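Pirihi Two-Arm Bench Kit: Frequently Asked Questions

Ordering
Setup
Tasks and materials
Service and returns

What comes in the kit?
Two arms with hands fitted, the head camera, the bench controller, a power supply and all cables. The table is sold separately. Most customers use one they already have. Any flat, rigid top will do, provided it doesn't rock when you lean on it.

What is the difference between Pirihi and Joker?
Joker is the single-arm kit. It uses the same controller and the same software, so a program written for one Joker arm will load on either Pirihi arm. Two-arm programs will not load on a Joker.

Can I upgrade a Joker to a Pirihi later?
Yes, if your Joker controller has part number 2313 on the underside. Older controllers have only one arm port and need to be swapped. Write to Merle Ashby in sales with your serial number and she will quote you for the swap.

How long is delivery?
Kits ship from our Nerkholm workshop. Allow 11 working days from payment. Orders placed in April may take longer while we do our yearly stock check.

Do I need to know how to program?
No. You can teach a task by guiding the arms through it and saving the steps. Gultness, our desktop software, stores each run and lets you trim or repeat parts of it. There is also a Python library for people who prefer to write code.

How long does setup take?
Plan on an afternoon. Calibration is the slowest part and has to be done again whenever the camera or the arm mounts are moved.

Why does the manual recommend a plain backdrop?
The camera finds object edges more reliably against one dark color. A cloth behind the table is enough. Shiny tabletops can cause trouble under ceiling lights.

Can the hands handle soft items such as bags and pouches?
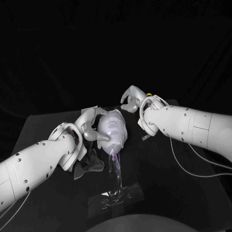
Soft items are supported, but they need more teaching runs than boxes or bottles do. Thin plastic changes shape when a finger presses on it, and clear plastic is harder for the camera to pick out. Start with one hand on the item and the other open beside it, as with the pale lavender bag between the two hands, and add the second hand once the first grip is repeatable. Taping part of the item to the table also helps in early runs. The strip at the bottom of that bag is held with clear tape, and ordinary office tape is fine for this. Save the untaped version as a separate task.

Where should the arm cables go?
Leave enough slack for the full reach of each arm, then check that no loop can catch on the item or the other hand. Run both arms at low speed the first time.

Can the hands get wet?
No. Wipe them with a dry cloth. Water damage is not covered.

How long is the warranty?
36 months on the arms and controller. Finger tendons are treated as wear parts. A spare set is included, and Tetteh Odoi's fitting guide is in the help folder in Gultness.

Can I return the kit?
Unused kits can be returned for a full refund. If you have already set it up, contact Corey Ruawai in support before packing anything. The arms have to be parked and locked before they travel.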